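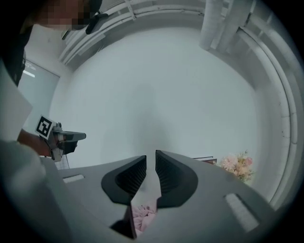
**Keltetti Neighbourhood House | Mending & Laundry Club**

## Getting colour out of things that used to be white

Every household has a red sock. It lives behind the machine, biding its time, and comes out when you're washing the good pillowcases.

If the dye has run, don't put anything in the dryer. Heat sets it, and then you own pink pillowcases. Fill the laundry tub with cold water, stir in an oxygen bleach (the powdered sort, not chlorine) and leave the lot overnight. Check at breakfast. If it's paler but not there yet, change the water and go again. Fulgencio Olvera's record is 13 hours for a christening gown, and he'd like it known that the sock wasn't his.

Wool and silk are another matter -- cool water, a wool wash, ten minutes, and lower your expectations.

**Crumpled linen and cotton.** Iron it damp. If it's bone dry, flick some water over it, roll it up in a towel and go and have a cuppa for 20 minutes. Spraying as you iron is fine for hankies and hopeless for tablecloths.

**Collars.** Dishwashing liquid, neat, rubbed in with an old toothbrush. Mark the toothbrush. Uriel Ochoa didn't.

**Towels that won't dry anything.** That's fabric softener. Stop using it, and run them through a hot wash with a cup of white vinegar. Leave bleach well out of that load, as the two together give off nasty fumes.

**Pegs.** Peg shirts by the hem, trousers by the waistband. Bring the pegs in with the washing or the sun will eat them by March.

Spare wool wash is on the shelf by the kettle. Bring your own jar.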